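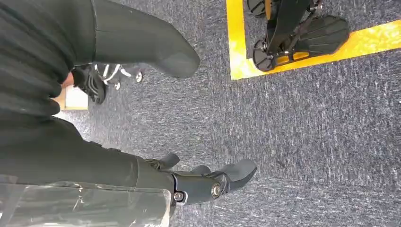
Tie the laces together before you hand them in, Toon Verstraete keeps telling people, or you'll be giving away one shoe. Plenty didn't listen in December. The winter shoe swap in Cimville is back all the same – doors open 11 January 2025 at the old Van Loon store on Jerness Street, ground floor, use the side entrance.

Sneakers most wanted, any color, kids' sizes especially. Boots fine. No skates this time, no heels with the tips gone.

Last swap took in 685 pairs and 301 of them went home with someone the same day. The rest are back out, sorted by size on the carpet until the shelves get here. Shelves were due before the holidays. Still waiting.

Room holds up to 2,000 pairs, so bring what you have. Bring one pair, take one pair – or just take one if you need it, no forms to fill out. Muddy soles should be wiped off frist.

Odd shoes go in the bin by the door and stay there untill closing, in case the other one shows up. Parking is behind the Urkex building, not out front.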